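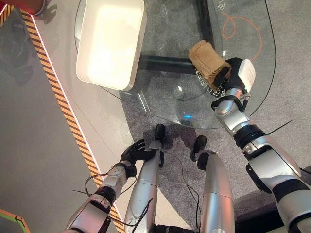 Dollunau tea room changes how it clears tables

The tea room at Dollunau will reopen in April with new trays and a new clearing routine, manager Parvathi Krishnan said. Used cloths will go into a tray on each table at the end of a sitting, and the trays will be carried back to the kitchen together.

The room has 26 tables. Staff tried the routine over five evenings before settling on it.
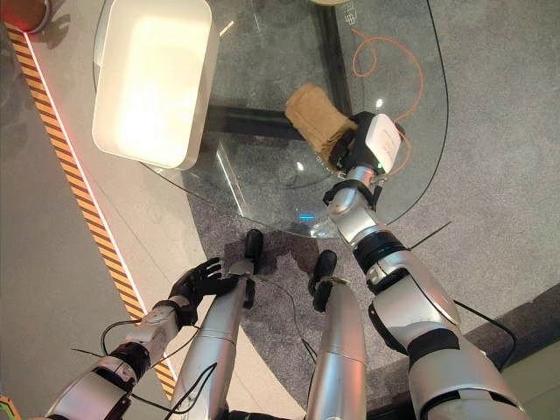 A white tray on one of the glass tabletops.

Krishnan said the old baskets were hard to wipe down and took up too much room. The new trays were ordered from Plindo, which delivered 43 of them.

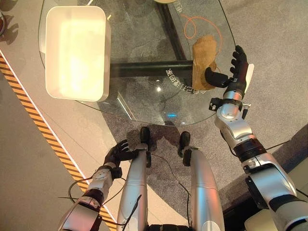 Spare trays will be kept by the kitchen door. Opening time stays at 9 a.m. 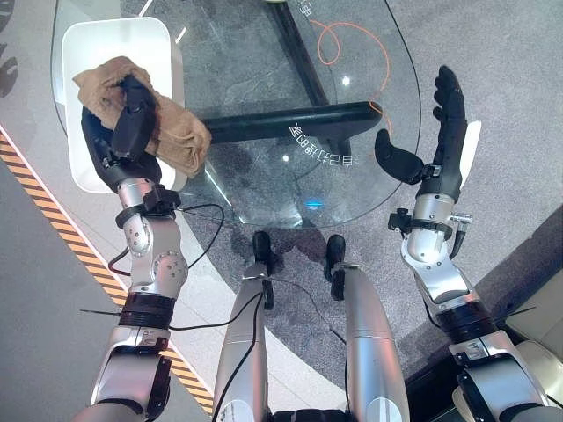
Deepika Iyengar said she liked the plan but hoped the trays would come out only after people had finished eating.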